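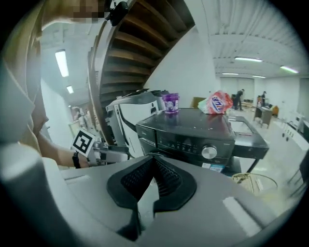
I came home from the open day at Juritz on Wednesday with a head full of gripper talk and, of all things, a better way to load my own kitchen counter. I'd gone for the robots (of course I had!) and stayed until they started turning the lights off. Most of the afternoon was hand-held grippers, the kind a person carries through a chore so a machine can learn it later, and the pads are what got me. They're black and rubbery, set in a V, with a fine grid of little ridges all over the inside. I stood there thinking about every jar lid I've ever fought with. So I went home and cut a strip of ridged shelf liner, folded it into a V around the lid, and squeezed. Much better than a dish towel!

More things I picked up, in no special order:

Grab a plastic cup low down, where it's stiffer. Squeeze near the rim and it goes oval on you, and then you're mopping.

Bags are harder than cups. The woman running the demo said a floppy bag is the worst thing you can hand a robot, and I believe her, my cereal bags beat me every morning. Fold the top over 2 times and clip it, then pick it up by the fold.

Don't store stuff on top of an appliance that gets warm. I'm terrible about this. My Fluvine toaster oven had 5 things on it when I got home, so those now live in a basket.

Wash rubber grips and liners in plain dish soap and let them air dry. Oil makes them slick.

Wear short sleeves or push them up before reaching across a counter. I've dragged a cuff through gravy more than once.

They run another one in December, and I'm bringing my sister and my worst jar of pickles.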